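Urska Surtitle Player - User Guide
Section 4: Preparing and running the titles for a sung performance

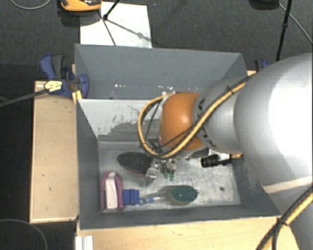

This section explains how to load a libretto, divide it into titles, and run it live during an opera or a concert with text. Before you begin, please finish the installation in Section 2 and the connection of the projector in Section 3. If you use the small Lencho remote control in place of the keyboard, read also Section 6.

In this guide, "title" means one screen of text. "Operator" means the person who presses the key during the performance. "Caller" means the person who follows the score and gives the signal. In smaller theaters these two are the same person, and it is possible, but then this person must read music well.

4.1 What you need

- The piano-vocal score that the conductor uses, in the same edition
- The translation as a plain text file
- A list of all cuts, signed by the music staff
- A music stand with a lamp that can be dimmed
- A headset connected to the stage manager

Note: Please ask for the list of cuts early. In many houses it changes until the final dress rehearsal, and each change moves the numbers of your titles.

4.2 Loading the text

1. Open Urska and choose New Show.
2. Type the name of the work and the name of the house. These words appear only on the operator screen.
3. Choose Import Text and select your file. The program reads an empty line as the end of one title.
4. Check the first ten titles and the last ten. If the accented letters look wrong, close the window without saving, and import again with the other setting for character encoding.
5. Choose Number Titles. Every title receives a number, starting from 1.
6. Save the show.

Caution: Number Titles removes all the cue marks made before. Use it one time only, at the beginning. If you must add a title later, use Insert Between, and the new title will be called 86A, 86B and so on.

4.3 Line length and repeats

Each title has one or two lines. The program accepts up to 50 characters in one line, but for a deep auditorium we recommend shorter lines. A line that exceeds the limit is marked in red and will not be shown until you correct it.

Arias often repeat the same words many times. Show the words at the first singing, keep them for one repeat, and then go to blank. The public has understood already. When the words come back after a middle part, as in a da capo aria, show them again one time.

In ensembles, where four or five people sing different words together, choose the text that moves the story forward. You can put a dash before each line when two characters speak in the same title. Do not try to give the words of all the singers.

4.4 Marking the score

1. Write the number of each title in pencil above the vocal line, exactly on the note where it must appear.
2. Draw a small circle for each blank.
3. Where there is a long pause, write the word WAIT in large letters.
4. At every cut, write the last number before the cut and the first number after it.
5. Compare the last number in the score with the last number in the program. They must be the same.

Example: In the one-act comedy that we use as the demonstration file, set in the village of Ultadthorpe, the soprano's letter scene begins with title 82. Title 87 is the joke about the doctor, and it must come on the word itself and not before. If it comes early, the house laughs before she has sung it, and singers do not forgive this easily. The demonstration file follows the vocal score of 1928, so the page numbers will be different if you have a newer printing.

4.5 Setting the fades

1. Choose Show Settings, then Fades.
2. For recitative, select Fast. The text changes almost immediately.
3. For slow arias, select Soft.
4. To give one title its own fade, click on its number and choose Fade for This Title.
5. Run through the whole scene with a recording, and watch from a seat at the back of the hall.

Note: A Soft fade needs some time to finish. If you press the key again during the fade, the program jumps to the next title without waiting. Nothing is lost, but it looks nervous.

4.6 Running the performance

1. Start the computer at least one hour before curtain. Turn off messages and the screen saver.
2. Open the show and choose Performance Mode. Editing is now locked.
3. Show the test title and ask the front of house to confirm that it can be read from the balcony.
4. Go to blank and wait for the stage manager.
5. Press the space bar at each number in your score. The operator screen shows the current title on the left side and the next one on the right side.
6. For a blank, press B. The text returns only when you press the space bar.
7. At the intermission, stay in Performance Mode and leave the screen at blank.

If a singer jumps over some lines, press B first. Then type the number of the correct title and press Enter. The title is prepared but not shown, and it appears with the next press of the space bar. It is better to have a dark screen for a few seconds than wrong words.

Caution: Do not use the arrow keys to go back in front of the public. Each title on the way will be visible.

4.7 With a Grakov projector

Grakov projectors close their shutter after a long time without signal change. An overture can be long enough for this. Open the menu of the projector, find Auto Shutter and set it to Off before every performance - the setting is not kept when the power is disconnected.

4.8 After the performance

1. Leave Performance Mode.
2. Open the log and look for titles marked "skipped".
3. Correct the text if needed and save it under a new name with the date of the performance.
4. Copy the show to a second drive.

Section text revised by Lalit Kushwaha, 18/02/2018. Continue with Section 5, Two Languages on One Screen.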